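From: Snædís Bech
To: Veroro builders list
Date: 14th December
Subject: Re: [veroro] Handheld pair, fingers too slick for cotton?

Hi all,

Sorry for the slow answer, I was waiting on a spool of white filament and then the holidays started creeping up on me. Quoting the original question so it's in one place:

> I've got my pair running off the Trelik boards and logging
> fine, but I'm having a miserable time with fabric. The jaws
> close on the cloth and then just slide off it when I lift.
> Towels are OK. Shirts are hopeless. Is everybody printing the
> stock fingers or did you change something? Also, how are you
> powering them? Mine reset whenever both jaws close together.
> I've done 20 shirt folds and kept maybe two.
>
> Nørgaard

OK so, fingers first. I started with the stock ones too and got the same slide, and I spent a silly amount of time turning up the motor current before I admitted the problem was the tips. Don't do that, by the way! All I got out of it was a stripped gear and a nice dent in a fingertip. What worked for me was printing the fingers in black TPU with the tips thinned out by a couple of layers, so they bend a little when they meet the mattress and get under the edge of the cloth. With hard tips I was always pinching the top of a wrinkle and nothing else.

The other half of it is the surface. I used to practice on the workbench, where there's no give at all, and moving over to a bed made a huge difference. The tips can press down into it a bit and come up with a hem between them. Plain sheet, pulled as smooth as you can get it, nothing with a pattern if you can help it. My tracking gets noticeably grumpier on the striped set. 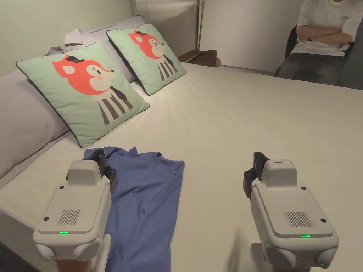
Shirt folding on the bed with the current pair, both green lights on.

I go in with the left one on the shirt first and keep the right one waiting over the bare sheet until I know I've got hold of something. If I bring both in together I bunch up the middle and have to start over. Collars are still my weak spot. Pockets too, if the tip catches the edge of one.

On power: yes, I had those resets! It's the shared supply. Both motors pull at the same moment, the voltage sags and the board gives up. I put a 1,000 microfarad cap across the supply on each side, right at the motor driver and not back at the plug, and I haven't had one reset from it. If you've got the older Trelik boards the silkscreen for plus and minus is really hard to read under the connector, so get your meter out before you solder (ask me how I know). Someone at the Proltley workshop wired theirs with two separate supplies and that's fine too, it's just one more brick on the floor.

A couple of shell things while I'm at it, because I know a few of you are printing the next batch over there. The slotted vents on top want to be printed facing up with no supports. I tried it the other way around and spent an evening picking plastic out of tiny slots with a dental pick. And leave the corner screws a quarter turn loose until the handle is in, otherwise the two halves don't line up and you get a step right where your palm goes. After an hour you'll feel it.

As for keeping only a couple out of 20, I wouldn't worry. My log is at 2,518 clips now, and that counts every one I started, including the ones where I dropped a sleeve or sneezed. I don't delete the bad ones anymore. I just tag them and move on, and it has made the whole thing a lot less annoying to do after work. I was aiming for 1,000 shirts by the end of January but I keep drifting over to socks because they're quick.

Things I'd still like to hear about from anybody:

Has someone tried silicone caps on the fingertips in place of TPU? I'm curious if they pick up lint.

Is there a newer version of the handle that's a bit shorter? Mine bumps my wrist when I reach across to the far side of the bed.

And does the calibration drift for you after a long session? Mine seems to open slightly less far at the end of the evening than at the start, and I can't tell if that's the motor warming up or the fingers taking a set.

I'll put the finger files in the shared folder tonight under "soft tips". They're for the right hand, so mirror them for the left. If anyone wants a printed set instead, write me off-list, I've got plenty of black left on the roll.

Snædís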